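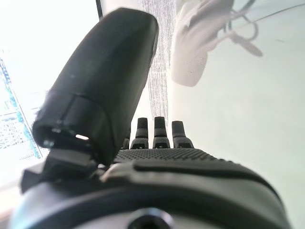 Wrist camera view, right before I start an episode. Thumb on the left, fingers straight up, screen washed out behind.

How I record demonstrations for a five-finger hand

I've been collecting teleop data for the Cladside project since December, and I get asked about my routine often enough that I'm finally writing it down. My setup is one arm, one hand, a tracking glove and a little camera at the wrist. If yours is different, most of this should still carry over!

Step 1. Look at the wrist view first

Before you touch the glove, open the wrist stream full size. I want the thumb and the palm both in view with the fingers open, because that's the pose every one of my episodes starts from. The hand housing takes up the whole bottom of my picture and it's blurry, and I'm fine with that (the model gets used to it, as long as it's always in the same spot). What you don't want is a mount that creeps. I save a reference still on day one and flip between it and the live view every morning.

Step 2. Sort out the light

Black fingers against a bright room will push your exposure all over the place. Turn off auto exposure. Set it by hand so you can still see the edges of the fingers and the dots on the palm, and let the background blow out if it has to. A screen you can't read is no loss. Fingers that melt into one dark blob are a real problem later.

Step 3. Zero the glove

Hold your own hand open, thumb out, and hit calibrate. Then make a slow fist and open it again, 2 times. If the robot thumb lags behind yours, start over now. I once skipped this on a Tuesday and threw out the whole afternoon's work, so learn from me.

Step 4. Record in short blocks

I do 30 episodes, then stop and stretch. Past that I get sloppy and start rushing my grasps, and the model will happily learn the rushing too. Start each one from the same open pose and hold still for a beat before moving. Move the object a little between episodes, and keep the fumbles where you recovered nicely. Those are gold!

Step 5. Label while you remember

Gintarė Stankevičius wrote us a small tool called Vaher that pops up after every episode and asks for keep, drop or unsure. Use unsure a lot. I go back through those with coffee the next morning.

How many do you need?

For a single pick-and-place task I saw decent behavior at 80 episodes, with the object always near the same place. Our full set is at 3,200 now, over a bunch of tasks. Start small, train something, watch where it fails, and go record more of exactly that.

Next up I'll write about trimming the dead time off the ends of episodes.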